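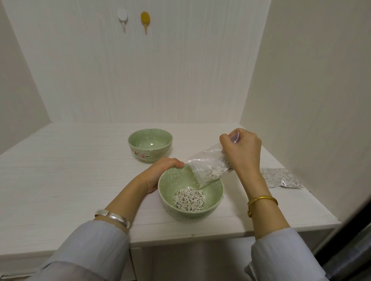 Adhesive hook

An adhesive hook (some people say stick-on hook) is a small hanger that holds to a wall or cabinet with a sticky pad, so there's no drilling. I rent, so I've lived with these things for years and I'm very fond of them!

Parts

You get a base and an arm, and that's pretty much the whole thing. Bases can be round or oval, and the arm usually curves up at the end so a loop won't slide off. White is the color I see most, but I have a soft spot for mustard yellow – it cheers up a pale alcove like nothing else. Mixing colors side by side is fine by me.

Putting one up

Wipe the wall, let it dry, press hard, and then leave it alone for a day (I never want to wait). Smooth paint and laminate are good. Textured walls are hit or miss, and my friend Natalia Villalobos lost two hooks to hers in August, when it got really humid.

Uses

Keys, dish towels, a little brush, measuring scoops. I like a pair over a small work surface where I fill bowls and sort dry stuff, so the scoop hangs right there.

Removal

Warm the pad with a hair dryer and work dental floss behind it – slowly, or the paint comes too. Leftover goo rubs off with cooking oil.

See also: Suction hook, Peg rail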